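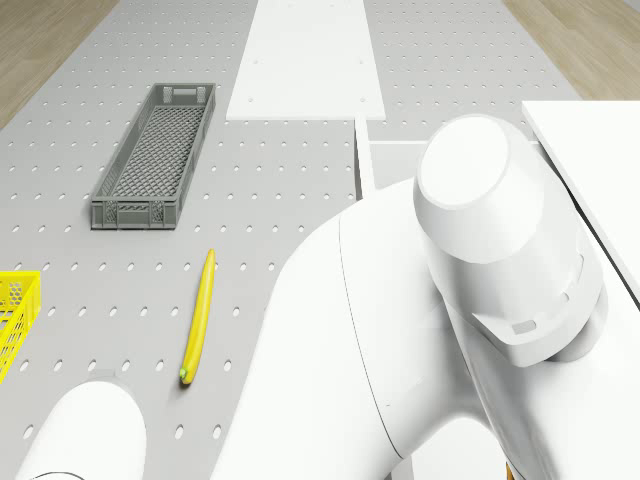
4. Automatisation du poste de rangement : observations et effets sur le travail

4.1. Terrain et méthode

L'étude porte sur l'atelier de préparation de Worora, qui trie et range des denrées et de la vaisselle pour des cuisines collectives. Le poste concerné par l'automatisation se trouve en fin de ligne. Avant le projet, il était tenu par deux personnes à la fois, qui vidaient les paniers, plaçaient chaque article à l'endroit prévu et signalaient les manques sur une fiche papier. L'intégrateur Latix a été chargé de concevoir la nouvelle cellule. Le logiciel de planification des gestes, Bratell, a d'abord été mis au point en simulation, et c'est sur cette version simulée que les opérateurs ont été invités à donner leur avis.

Nous avons mené des entretiens individuels avec 16 salariés de l'atelier, puis 5 séances collectives au cours desquelles les participants commentaient des séquences de la cellule simulée. Les entretiens ont débuté en juillet. La grille d'entretien, établie par Pallavi Pandey, abordait la répartition des tâches, la fatigue, les consignes reçues et la manière dont chacun décrivait son propre savoir-faire. Les propos ont été transcrits intégralement et codés par deux chercheurs séparément. Les désaccords de codage ont été repris en réunion.

4.2. Ce que les opérateurs disent du geste

La plupart des personnes interrogées parlent du rangement comme d'un travail simple à expliquer et long à bien faire. Une opératrice employée depuis quatre ans sur la ligne résume : « On me dit que je prends et que je pose. Mais avant de poser, j'ai déjà regardé ce qui vient après. » Cette anticipation n'apparaît dans aucune fiche de poste. Elle concerne surtout les articles mélangés, quand un fruit, un bol et une boîte arrivent dans le même lot.
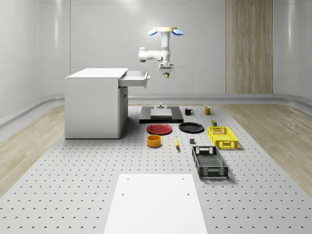 Figure 4. Cellule de rangement simulée : bras suspendu, meuble à tiroir, vaisselle et bacs.

L'agencement du plan de travail a été le premier sujet de discussion des séances collectives. Les opérateurs ont l'habitude de regrouper les articles par destination et de garder devant eux une zone dégagée. Dans la version simulée, ils ont tout de suite relevé les écarts avec cette pratique. La figure 4 en donne une idée : la banane est posée entre le bol orange et un petit bloc gris, devant les assiettes, tandis que les deux tasses restent vers le fond du plateau. Un participant a fait remarquer qu'il aurait commencé par les articles du premier plan. Un autre s'est intéressé au tiroir ouvert du meuble blanc, vide, et a demandé qui le refermerait en cas d'arrêt de la cellule. La question n'avait pas été prévue dans le cahier des charges et Latix l'a ajoutée à la liste des situations à traiter.

Le bras fixé en hauteur a suscité des avis partagés. Pour certains, il libère les abords de la table et permet d'approcher un bac sans contourner de socle. D'autres disent qu'ils lèveraient les yeux sans cesse et qu'ils préfèrent une machine dont la base se trouve à hauteur de taille. Les salariés ayant déjà travaillé chez Probert, où un équipement comparable est en service, se montrent moins inquiets que leurs collègues, mais ils insistent sur la durée de l'apprentissage.

4.3. Déplacement des tâches

Le projet ne supprime pas le poste. Il en change le contenu. Dans l'organisation retenue, une seule personne suit la cellule, prépare les lots en amont et reprend à la main les articles refusés. Le port de charges diminue et la surveillance augmente. Plusieurs opérateurs décrivent cette évolution comme une perte de rythme : les temps d'attente sont plus nombreux, trop courts pour entreprendre autre chose. Le chef d'atelier voit dans ces mêmes temps une réserve disponible pour le contrôle de la qualité. L'écart entre ces deux lectures revient dans presque tous les entretiens.

La fiche papier disparaît également. Les manques sont saisis sur un écran, avec des motifs prédéfinis. Les opérateurs regrettent la ligne libre de l'ancienne fiche, où ils notaient par exemple qu'un bac fermait mal ou qu'un lot était arrivé dans le désordre. À la suite de la restitution du 03/10/2020, un champ de commentaire a été ajouté à l'écran de saisie. Sa longueur est limitée à 100 caractères, ce que les délégués du personnel jugent insuffisant.

4.4. Limites

Les avis recueillis portent sur une cellule simulée. Les participants n'ont pu juger ni le bruit, ni la gêne physique, ni la cadence réelle sur une journée complète. Les équipes de nuit, dont les lots sont plus homogènes, ne figurent pas dans l'échantillon. Une seconde série d'entretiens est prévue après la mise en service, avec la même grille complétée par des questions sur les reprises manuelles.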